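Mallet - a word list of old workshop and farm talk from Pellside

README

Hi! Mallet is my list of words that people in and near Pellside used for tools, sheds, weather, mud and bad carpentry. I started it in a school notebook, then moved it to a spreadsheet, and now it lives in one plain text file that I can open on any computer I own (including the terrible one).

What you get

There are 1,000 entries in mallet.txt. Every line has the word, what it means, how to say it, and where I got it, split by tabs. I tried commas first and that was a mess, because half the meanings have commas in them. If your program shows everything squashed into one column, tell it to split on tabs and you should be fine.

The second file, doubts.txt, has 36 words I can't make up my mind about. Some are probably just one family's joke. "Bolen", for a gate that won't stay shut, used to be in there too, but then Joris Desmet found it in two farm diaries and I moved it over - very happy day!

How I wrote down the sounds

I don't use phonetic symbols. I know, I know. I wrote each word the way you'd explain it to a friend on the phone, so "skerrow" is SKEH-roh, with the loud part in capitals. Tiago Louro has offered to do a proper version, and if he ever gets through it I'll put it in its own file and leave mine alone.

Spelling is whatever the oldest source had. Where the sources fight, the other spellings go in brackets after the main one.
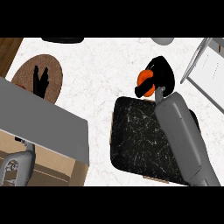

Changes since the last version

I added 19 words for kinds of rain, fixed the tabs in the letter S, and took out "butter-axe", which I had in there twice with two different meanings. The June version also had the sources for W all shifted down by one line. Please throw that one away if you still have it.

Using it

Take it, change it, print it, put it in your novel. I'd love a mention but I won't chase you. The list is also part of Butarano, my bigger pile of dialect files, and the two copies should match. If they don't, trust this one.

Still to do: the letter Q (two words so far, both rude).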